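Toalla

La toalla es una pieza de tejido absorbente que se emplea para secar el cuerpo, las manos o distintas superficies por contacto o frotamiento. Suele ser rectangular y se fabrica sobre todo en algodón, aunque también se usan el lino, la viscosa de bambú y las microfibras sintéticas.

Etimología

La palabra española procede del germánico *thwahljô, derivado de un verbo que significaba «lavar». De la misma raíz vienen el francés touaille, el italiano tovaglia —que hoy designa el mantel— y el inglés towel.

Historia

Durante siglos se utilizaron paños lisos de lino o de algodón, tejidos en telar manual. El tejido de rizo, con bucles que sobresalen de la base, se asocia a la ciudad turca de Bursa, donde se producían toallas para el baño público. En el siglo XIX la fabricación mecánica del rizo se extendió en Inglaterra y abarató el producto, que pasó a ser de uso corriente en los hogares.

Estructura del tejido

La felpa se obtiene con dos urdimbres: una tensa, que forma la base junto con la trama, y otra floja, que forma los bucles. Estos aumentan la superficie de contacto con el agua. Si los bucles se cortan, resulta un terciopelo de tacto más suave y menor absorción. El gramaje se expresa en gramos por metro cuadrado; los valores bajos corresponden a toallas ligeras, de secado rápido, y los altos a piezas gruesas de baño.

Los bordes se rematan con dobladillo o con orillo tejido. Las esquinas son una zona de desgaste habitual, y en ellas el hilo puede deshilacharse.
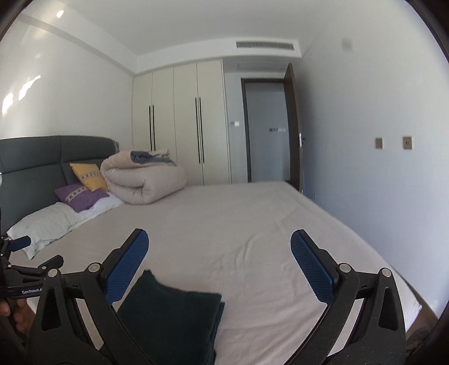

Tipos

Toalla de baño: de gran tamaño, para secar todo el cuerpo.
Toalla de manos o de lavabo: de formato mediano.
Toalla de tocador: pequeña, usada para la cara o como cortesía para invitados.
Toalla de playa: más larga que la de baño, a menudo estampada y con una cara aterciopelada.
Peshtemal: toalla plana de origen turco, sin rizo, propia del hamam.

Cuidado

Las toallas nuevas absorben menos a causa de los acabados aplicados en fábrica, que desaparecen con los primeros lavados. El suavizante deposita una película sobre la fibra y reduce la absorción. Los colores oscuros se lavan aparte las primeras veces. Un bucle suelto debe cortarse con tijera, nunca estirarse, ya que podría arrastrar el resto de la hilera.

Véase también

Albornoz
Felpa
Hamam
Paño de cocina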